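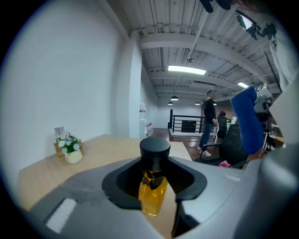
Fig. 3 Hand unit with a small capped bottle in the cradle, upstairs table.

Section 3. Recording a bottle task with the Zimora hand unit

Revision 25/02/2025. Replaces the stapled version, which had two different step 6s. Please recycle yours, including the copy taped inside the supply cabinet.

3.1 Who this section is for

Anyone at Brulix who used to pick, turn, check and shelve sample bottles by hand and now does it holding a gripper, so that the Aguirre arm downstairs can learn it from you. If you joined after December you have never known it any other way, and may skip the remarks in 3.8, where the rest of us reminisce.

You do not need to know how to program. You need a working wrist and the ability to do the same dull thing well many times over, a skill the company has discovered it was short of. Set-up of the arm itself is in Section 5. Installing Pinex on a laptop is in Section 2, along with what to do when Pinex decides it is already installed.

3.2 Before you start

1. Sign out the hand unit on the sheet. Use your full name. "Me" has been tried.

2. Put a charged battery in the grip. The charger light goes green when the battery is full, and also for a moment when you first plug it in, so look twice.

3. Take watches, bracelets and dangling lanyards off. The gripper records them faithfully and the arm has no lanyard.

4. Clear your end of the table down to what the task sheet lists. Flowers may stay in the far corner. Mugs may not stay anywhere.

5. Wipe the gripper housing with a dry cloth. Smudges on the plastic are harmless. Smudges on the lens cost you the whole session, and you will find out in the afternoon.

6. Open Pinex, choose your name, then choose the task. Check that the task name on the screen matches the task sheet. They are typed by different people.

CAUTION: Use only the sealed practice bottles issued for recording. Customer samples stay on their own shelf, however similar they look, and the caps on practice bottles are not to be opened to find out what is inside.

3.3 Fitting the bottle to the cradle

1. Hold the unit level, cradle toward you, and squeeze the trigger until the fingers are fully open.

2. Bring the unit to the bottle. Do not bring the bottle to the unit with your other hand. It is quicker, everyone does it the first time, and the arm has no other hand either.

3. Close slowly until you feel the rubber take the weight, then stop. Squeezing harder adds nothing except a creak.

4. Check that the cap is clear of the rim. It is normal for the black rim to hide part of the bottle. It is not normal for it to hide the cap.

5. Lift to the height of the stacked task sheets and hold still for a count of 3. Pinex beeps when it is satisfied. Some laptops have the sound off.

Note: If the bottle leans, open, back away and start the pick again. A recording that includes a correction is still useful, so leave it in and tag it "recovery". Tiina Lindqvist has asked for more of these, and has been told that we can supply them in quantity.

3.4 Recording

1. Press the side button once. The light on the grip turns red.

2. Do the task at the speed you would use if your supervisor were in the room but reading something.

3. Set the bottle down on its mark. Open the fingers all the way before you pull back. Pulling back early knocks the bottle over, and the arm will copy that with great loyalty.

4. Press the side button again. The light goes off. If it blinks, the recording is still saving. Wait.

5. Mark the take in Pinex as Good, Recovery or Discard. Discard means the take is broken, for example when you sneezed. It does not mean you were unhappy with your form.

6. Change your starting position a little for the next take. Stand somewhat left, turn the bottle, come in lower. People who find a perfect spot and stay in it teach the arm that the world is one spot.

7. Stop when the task sheet says stop. A full set is 122 takes, split however you like between two people. It is not a race. There was a race in December and the data from it has been set aside.

CAUTION: Do not record while walking between the table and the stair railing. Look where you are going first and gather knowledge later.

3.5 People in the background

The upstairs room is an ordinary working room. People cross it, stand in it and sit in it, and the wide lens will catch most of them. You do not have to ask anyone to move.

You do have to tell them. Say "recording" before the first take of a set, loudly enough to reach the far chairs. Anyone who would prefer to be left out can say so, to you or to Mabli Prydderch, with no reason given, and that set is done at another time. Mabli also handles requests to have a recording removed. So far she has removed every one she was asked to, including one where the objection was to a haircut.

Recordings are used to train the arm. They are not used to see who was at their desk, who talked to whom, or how long anybody spent at the water dispenser. This is written into the site agreement, clause 43, and you can ask for a copy. If a manager ever quotes a recording back at you, take it to Ghizlane Mahrous the same day.

3.6 Breaks and hands

1. Change hands or change people every twenty minutes. Pinex shows a reminder. The reminder can be snoozed, and Ghizlane can see that you snoozed it, this being the one thing she can see.

2. Rest the unit on the table between takes if you are chatting. Its weight is slight when you pick it up and considerable by eleven o'clock.

3. Report sore wrists or thumbs on the first day. The old picking work gave people sore shoulders, and it took years for anyone to write that down. We would like to be quicker with thumbs.

4. Time spent recording counts as production time. It goes on your sheet under code R. If your sheet has no code R, you have the old sheet.

3.7 If something goes wrong

The fingers do not close.
The battery is low or is in backward. It does fit backward. We have written to Zimora.

The light stays red after the second press.
Hold the button until it goes off. You have probably lost the take. Mark it Discard and carry on.

Pinex says "No device" while you are holding the device.
Unplug the cable at the laptop end, count to five, plug it in again. Swearing is optional and has shown no clear effect.

The bottle slips.
Open the fingers, set the unit down, then deal with the bottle. Do not try to catch it. If it breaks, put on gloves, use the kit by the stairs and fill in the short form. The long form is for when it was not a practice bottle.

The arm downstairs does something odd that you recognize as yourself.
Expected. Jade Rudd tips her wrist slightly before every set-down, as if pouring tea, and for two weeks so did the arm. Tell Tiina and she will mix in takes from other people. Jade has asked that the habit be kept on one shelf – this is under discussion.

3.8 What changes in your job

This part was added because people kept asking, and the answers they got depended on whom they met on the stairs.

The arm does the straight runs: same bottle, same rack, nothing unusual. On a good night it shelves 500 bottles. It works in the dark, unless someone leaves the lights on out of politeness.

You keep the rest. Cracked caps, labels on crooked, anything sticky, anything the customer has described as "probably fine". You also get the morning check, where you look at what the arm set aside and decide whether it had a point. Allow more time than you think for this. The arm sets aside a great deal, and it cannot be talked round.

The night picking shift has ended. The four people on it moved to days with their night rate held for a year, and what happens after the year has not been settled. Roland Horrocks, who worked nights longest, now trains new people on the hand unit and would like it recorded here that he sleeps very badly in the dark.

Nobody's grade depends on how many takes they mark Good. If you are told otherwise, see 3.5, last sentence.

If you notice a better way to do a task while recording it, write it on the back of the task sheet. Until now good tricks stayed with whoever had them and left the building when that person retired. Your name goes on the trick. There is no bonus for this yet. The question has been raised at every monthly meeting and is carried forward with the minutes.

3.9 Putting the unit away

1. Fingers open, battery out, battery on the charger.

2. Check the cradle for grit and wipe the rubber with a damp cloth. No solvent, as it makes the rubber shiny and then the bottles slide.

3. Return the practice bottles to their tray, caps up.

4. Sign the unit back in, using the same name you signed it out with.

5. Push your chair in. The next section assumes that you have.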